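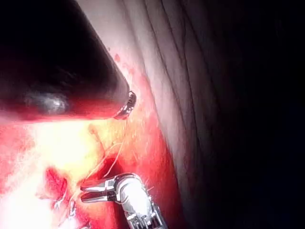

Going home after an operation: a chat with Ermelinda Lobo

April 26, 2020

Ermelinda Lobo has been sending people home from surgical wards for years, and when I rang her she was making soup. "Freeze it in small tubs," she told me, before I'd even asked a question. "You won't want a big bowl of anything for the first few days."

I'd called to find out what she tells patients on their last morning, and it's mostly household stuff. Put the kettle where you don't have to reach for it. Wash your favourite pyjamas before you go in. Work out who's walking the dog – hers is called Zena and pulls like a tractor.
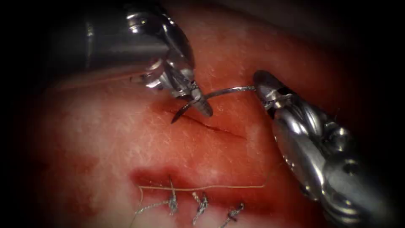
Musa Okoro wrote to me that the stairs were what beat him. He'd planned his meals and his lifts to appointments, then got home and found every clean pair of socks he owned was on the second floor!

Ermelinda laughed when I read her that. "I tell everyone to pack for downstairs as if it's a holiday," she said. She likes a notebook by the bed too, for questions and for what tablets you took when. Mine would be full of doodles by lunchtime, but I take the point.

Then we got on to visitors, and she has opinions.
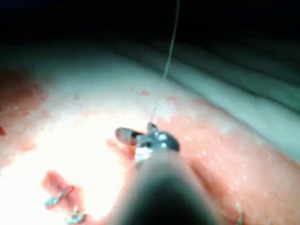

According to Honeylyn Tolentino, 2 phone calls a day is plenty, and the rest of the family can get their news from whoever picked up. Ermelinda would go even lower. "People are lovely, but you end up comforting them," she said. "Have a nap. Let it ring."

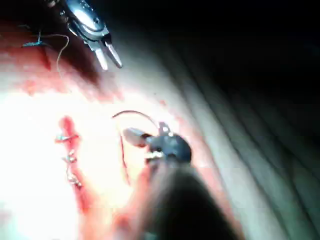 She's just as firm on going back to work. Her brother Roy was answering emails from the couch far too soon and felt rotten by July, and she still brings it up at family dinners (I would too). Her soup was boiling over by then, so I let her go, and she rang back later with the recipe. It's leek and potato, with more pepper than you'd think.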